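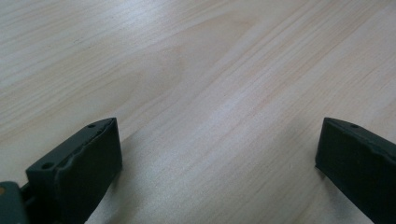 bench top, pale wood, grain running diagonal

1/27/21

Sourdough crackers, batch log cont. Picking up from the Esside trial, which I never wrote up properly. Short version: too thick, too salty, good color.

Today went with the Koreck rye from the new sack. Takes up more water than the Esdale stuff, no question. Had to add extra twice and the dough was still stiff at the end of mixing. Milagros says let it sit longer before adding anything. Probably right. Will try it her way next round and keep everything else the same, so we can tell what did what.

Rested the dough covered, then split it into 4 pieces. Rolled the first by hand, others through the sheeter. Hand rolled one came out uneven — thick middle, thin corners, corners went too dark before the middle had any snap. Sheeter pieces fine.

Oven ran hot again at the back left. Swapped trays front to back at 5 minutes. Should have done it sooner. Miłosz wants the thermostat looked at before we do anything bigger and I agree, but it's the same conversation we had in October.
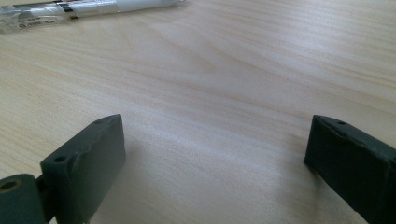

Yield was 115 good crackers, not counting broken ones. Broken ones went in the tub for crumbs. Need to think about what that means for the Trình order if it comes through, they asked about 2,000 for the opening and at this pace it's a lot of oven time. Not impossible. Would want a second sheeter tray at least, and somebody to do nothing but pack.

Taste: less sour than last time, starter was fed late so maybe that's it. Caraway comes through nicely. Sesame doesn't do much, just falls off when you pick one up. Miłosz liked the sesame ones best, so what do I know. Salt is better cut down, leave it there.

Texture a few hours later — still crisp in the tin, soft in the paper bag. Paper bag is out unless we line it.

To do
- order caraway, nearly gone
- longer rest before extra water (Milagros)
- dock the dough closer together, had big bubbles on the last tray
- try brushing w/ a little water befor the seeds go on
- oven!! call again
- keep a few back in the tin and taste end of next week

Starter fed and back on the top shelf. Scale needs a new battery, it kept shutting off in the middle of wieghing.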